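GEOG 214: Place Names and the Landscape
Handout 5: Reading a place name

Instructor: Cormac Hegarty
Lab sections: Mairéad Fitzgerald

This handout covers the material from the second and third lectures of the unit. Read it before your lab section. The worksheet questions at the end are due at the start of the following lab.

1. What a place name is made of

Most place names in Europe have two parts. One part says what kind of thing the place is: a hill, a ford, a farm, a fort. We call this the generic. The other part tells that hill or ford from all the others nearby. We call this the specific. In Oxford, "ford" is the generic and "ox" is the specific. In Irish names the generic usually comes first, so Kilkenny has "kil" (church) followed by a saint's name. In English names it usually comes last.

Some names have only one part. Cork comes from an Irish word for marsh. Bath is just Bath. Names like these tend to be old, or to belong to places that were so well known locally that there was no need for a second word.

A name can also pick up a second generic when speakers of a new language no longer understand the old one. The River Avon is the usual case. "Avon" comes from a Celtic word for river, so the full name says the same thing twice. Watch for this on any map where one language has replaced another.

2. Layers of language

Names of large rivers are often the oldest on a map. Hills come next, then large settlements, then farms and fields. Street names are mostly the newest. This order has many exceptions, but it is a fair starting point when you have no written records to go on.

The reason has to do with how many people use a name. A river that runs past many settlements is talked about by all of them, and newcomers pick up the name from the people already there. A field is named by the family that works it and can be renamed when the farm is sold.

For the lab we use Etmont, the practice map in your course packet. It was drawn for this course and has three layers of names on it: an early Celtic layer, a Latin layer, and a modern layer. Drunodum, in the north of the map, belongs to the first layer with a Latin ending added. The "-dunum" names of Roman Gaul and Britain contain a word for fort, and many students will want to read Drunodum the same way. Look at the spelling first. The map gives two older forms of the name in the margin, and they do not agree with each other.
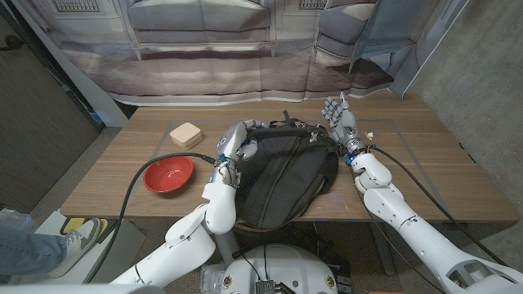
3. Why old spellings matter

The modern form of a name is the least reliable evidence for what it once meant. Spellings drift over the centuries, and clerks often wrote down names in languages they could not speak. Always work from the earliest dated form you can find, then look at the later ones in order.

Three kinds of change come up again and again.

Shortening. Long names lose syllables in the middle, especially unstressed ones. Worcester is still spelled with three syllables by the look of it but is said with two.

Folk etymology. Speakers change an unfamiliar name into words they know. The new form makes sense, but it has nothing to do with the original meaning. A name that seems to explain itself very well should be checked.

Translation. Officials sometimes translated one half of a name and left the other half alone. This was common in Ireland when the English-language maps were made. Where both forms survive, write down both.

Keep a record of where each form comes from. A spelling in a tax roll and a spelling on a traveler's sketch map do not carry the same weight. The tax clerk may have copied from an earlier roll, so a form dated to one year can be older than the document it is in.

4. Personal names in place names

A large share of settlement names contain the name of a person or family. With English names ending in "-ton" or "-ham," the person is often known from nothing else. With Irish names the family may still live in the district.

On the Etmont map, the townland marked Mac Suibhne falls in this group. It has no generic at all. The likeliest explanation is that a word such as "baile" (homestead) or "dún" (fort) once stood in front and was dropped. In your answer, say what evidence you would need in order to choose between the two. You do not have to choose.

Limetti, in the southeast, is harder. It looks like a family name in the plural, but it could also be a small form of a word for a boundary. Both readings have been argued in past sections and both got full marks when the argument was clear.

5. Counting names

The index for the Etmont map has 3,527 entries. That includes fields, wells and bends in the road, and you are not expected to read all of it. For the lab, each pair takes a sample of 20 names from one square of the grid and sorts them by generic.
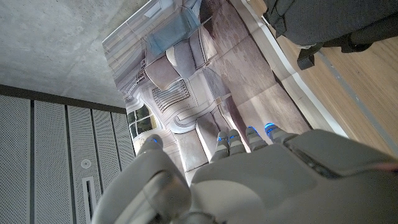
Take the names in the order they come in the index. Do not skip the difficult ones. If you leave out every name you cannot explain, your sample will show far more modern names than the square really has, and the table will not be comparable with anyone else's. Put unexplained names in a row of their own.

When you compare squares, use the rate per 1,000 index entries instead of the raw count. Upland squares have far fewer names than the valley squares, and raw counts will make every type of name look rare in the hills.

6. Terms to know

Toponym: a place name.
Hydronym: the name of a body of water.
Generic: the part of a name that says what kind of feature it is.
Specific: the part that tells one feature from another.
Folk etymology: a change in form based on a mistaken meaning.
Townland: a small land division used in Ireland.

7. Worksheet

Answer in full sentences. Attach your table of names.

a) Give the two older forms of Drunodum and say which you would rely on, and why.

b) Find one name in your square that may contain the same meaning twice. Explain how that could have come about.

c) Write one paragraph on Mac Suibhne or Limetti. State what is known, what is guessed, and what record would settle the question.

d) Which generic is most common in your square? Does it fit the ground as the contour lines show it?

Late worksheets go to Mairéad Fitzgerald, not to the department office. Bring the course packet to lab, with the map sheet unfolded and the index pages in order. Handout 6 covers field names and will be given out in April.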